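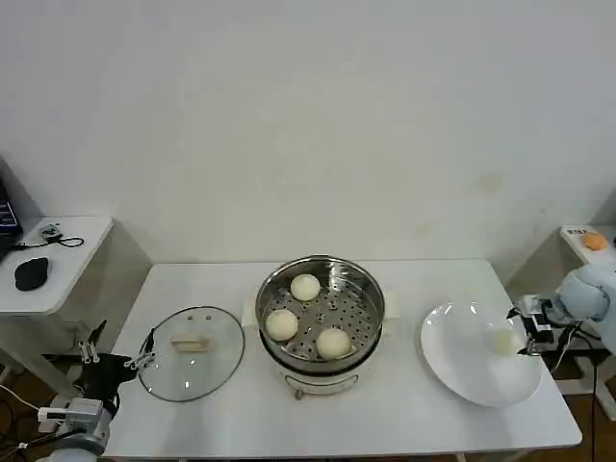 Steamed buns in the steamer basket.

Ustness Groma, Teaching Model
Item 514
Manufactured by Baumgart for Clallside Historical Supply

The Ustness Groma is a full-size working reproduction of the Roman surveyor's instrument used to set out straight lines and right angles. It is intended for secondary schools, university departments and museum education services. The instrument is supplied ready for outdoor use and can be set up by two adults.

The staff stands 170 cm high when planted in soft ground. A swiveling bracket at the top carries the cross, so that the center of the cross may be placed directly over a ground mark without the staff standing in the way. Four plumb lines hang from the ends of the arms and a fifth hangs from the center. The surveyor sights across one opposite pair of lines to fix a direction, then across the other pair to obtain the perpendicular.

Few remains of the original instrument survive, and scholars differ on the form of the bracket. The Ustness model follows the commonly published reconstruction with an offset arm. Departments wishing to demonstrate the alternative may detach the bracket and mount the cross directly on the staff. The adapter for this purpose is included.

Contents of the set
Ash staff in two sections with iron shoe
Bracket, bronze finish
Cross with iron fittings
Five plumb lines with brass bobs
Direct-mount adapter
Twelve marking stakes
Measuring cord, 50 Roman feet, knotted at each ten
Teacher's handbook
Canvas carrying bag 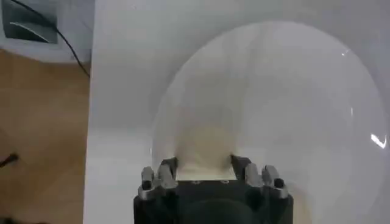
Gripper with grey metallic fingers.

Use and care
The instrument should not be used in strong wind. Plumb lines that swing cannot be sighted accurately, and this limitation applied equally to the ancient user. The staff should be wiped down after use and stored flat. Linseed oil may be applied once a year. Replacement lines are available in packs of five.

The iron shoe is pointed and must be covered with the leather cap during transport. Students should not carry the assembled instrument.

The handbook
The handbook contains lesson plans on the laying out of a camp, the division of farmland into square plots, and the alignment of a road between two points that cannot be seen from one another. Short passages from Latin writers on land surveying are given with facing translation. The first printing of 1,000 copies omitted the key to the third exercise. Customers holding that printing may request the missing page without charge.

Loan and purchase
The set may be purchased outright or borrowed for one term. Loan sets are held at Clallside and at the Bredow depot. Requests for the spring term should be received by the end of November. Borrowers are responsible for return carriage and for the cost of missing bobs.

Comments on this item 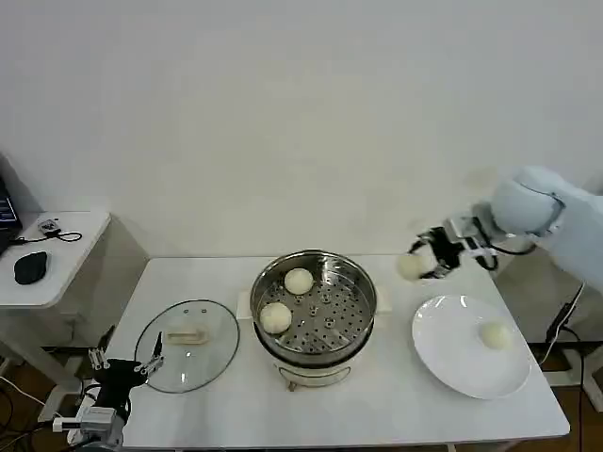 Bredow writes that the offset bracket gave good right angles over a school playing field, but that the center line tangled with the others each time the cross was turned quickly, and asks whether heavier bobs could be offered.

Reply from Clallside: A heavier set of bobs is in preparation. In the meantime, the center line may be tied up while the cross is being turned and lowered again before sighting.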